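Laiba Talpur
12 June 2022
6 comments | 5 shares

3.2 Collecting demonstrations by hand

All demonstrations for the Skemance task set were recorded with hand-held grippers. We had first tried remote control of the arm, but operators found it tiring to judge depth through a screen, and many of the recordings had long pauses in them. With the hand-held tool the operator carries out the task directly, and the path of the gripper is worked out afterwards.

Sessions took place at Naddale. New operators practised on a simple pick-and-place task before any of their recordings were kept. We asked them to work at a normal pace and to start again if they dropped the object. Recordings in which tracking was lost were thrown out. The final set holds 269 demonstrations, and training was run for 2000 steps on each task.

Figure 3 shows the view from the camera on one gripper, with a second gripper held by a man in a black T-shirt. The square marker card on the second device has a black geometric pattern.
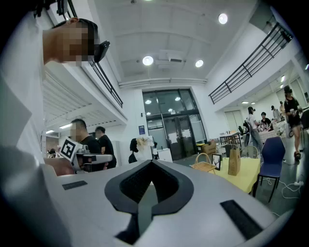

Turning the recorded paths into arm movements needed one further step. The wrist of the Fusberg arm has a smaller range than a human wrist, so paths that went past its limits were removed before training. We did not try to repair them. Grip width was taken from the recordings without smoothing, following Shukla, and was sent to the arm at the same rate as the position commands.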